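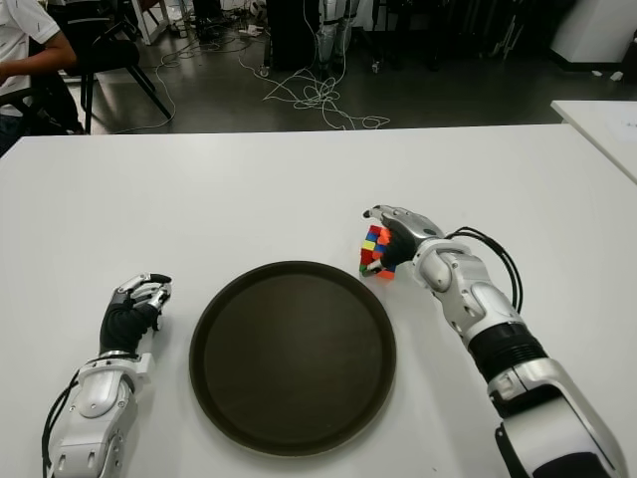 I've been reading about the Grirkance for the better part of a year, mostly late at night when I should be asleep, so when Drerkeck announced an open day in February I signed up before I'd even checked how far the drive was (two hours, fine, I like driving). You get to sit in on a proper table session with the two-armed version, and that's the part I want to review, because the brochure tells you next to nothing. The first task I watched was moving a Rubik's cube on and off a round brown tray, with the right hand gripping the cube and the left one waiting on the other side with its fingers curled up. Sounds dull! I stood there for most of the morning.

First, the hands. They're the reason to buy this thing if you're ever going to buy this thing. I've played with cheaper kits where you get two flat pinchers and a lot of dropped objects, and fingers are a different world. A cube is a pretty fair test too, what with all the edges and corners, and I liked how it let go: it opened slowly and sort of backed away from the cube. It dropped it once while I was watching and once while I was getting coffee, according to the guy next to me, who seemed thrilled about it.

Maeve Keogh was running the demo and she was great, very patient with my questions, including the one about whether it could fold towels. (Not yet. She has tried. She showed me a video on her phone and I'd call it a wad.) She let a few of us have a turn at guiding the arms ourselves, and I'm sorry to say I was terrible at it. My brain kept wanting to twist my wrist when I should have moved my elbow. By my third try I got the cube onto the tray, kind of near the rim, and I got a small round of applause.

Now the stuff I didn't love. The cables, for one. There's a fat bundle of black ones looping out by the right wrist, and every time that arm moved I found myself watching the loop instead of the hand. Maeve says you get used to it. Maybe, but for the money I'd want them tucked away inside. The setup software, which is called Pirer, is also pretty rough. The menus are tiny and the stop button on the screen is the same gray as everything else, though there's a big physical one as well, thank goodness.

And the money! The arms and hands rent for $3,821 a month with a minimum of 2 months, and training is extra. That's way out of my league for a garage hobby. Oisín Noonan, who I got chatting with over sandwiches, is thinking of splitting one between his repair shop and a friend's, and for that it might make sense. I'd still ask for a longer trial first.

The day itself was well run. There were 41 of us on the sign-up sheet, they kept the groups small, and I never waited long for a turn. Parking was a mess. The afternoon talk on Lūse, their planning add-on, went way over my head and ran long, so I'd skip it unless you write code for a living.

Four stars for the Grirkance, three for Pirer, and five for the sandwiches. They're doing another open day in the fall and I've already put my name down for the early group.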